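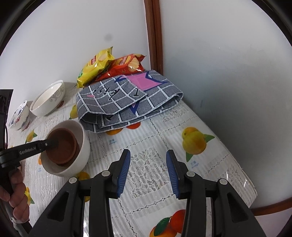
## Wipe-clean cloth in a rented kitchen: keep it or bin it?

**Hjørdis Fjeld**

We moved into the flat in Rastley in March and the table came with a PVC cloth on it, the printed fruit kind. I want to use it for daily meals. The problem is the fold lines, which won't lie flat, and a smell near the wall end. Has anyone got creases out without wrecking it? I have a hairdryer and an iron.

**Morenike Ajayi**

Not the iron. I melted one that way. Hairdryer on low, from the underside, then leave books on it overnight. If it smells, take it off and look at the back. Mine had gone mouldy where tea ran under the edge.

**amarachi_t**

Disagree about the iron. Lowest setting, tea towel in between, keep it moving. I've done 143 cm of cloth like that and it was fine.

**Morenike Ajayi**

Depends how thick it is. On a thin one I would not risk it - you only get one go.

**Hjørdis Fjeld**

Hairdryer first then. I looked at the back and there is some grey spotting at one corner. Washing up liquid took most of it off. I also priced a new one from Vasseur, 124 by 70, but that is too short for our table and the next size up is double.

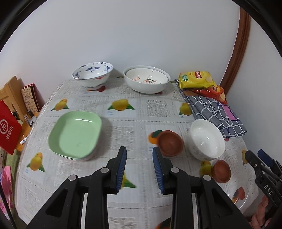 **Rungnapa Luangrath**

Measure the drop before you buy anything. You want 15 cm or so over each side, more if children aren't going to pull on it. Off the roll is cheaper than ready cut, and the market stall will trim it for you.

**Hauwa Fashola**

I'd go for cotton and wash it. Plastic sticks to your arms in summer and everything under it sweats.

**amarachi_t**

Cotton with curry and small kids? No thanks.

**Hauwa Fashola**

Mine goes in at 60 and comes out clean. Turmeric is the only thing that has beaten it.

**Hjørdis Fjeld**

Update: hairdryer and books worked on two creases out of three. The smell has gone after a day on the line. Keeping it for now, and I'll ask at the stall about a longer piece off the roll.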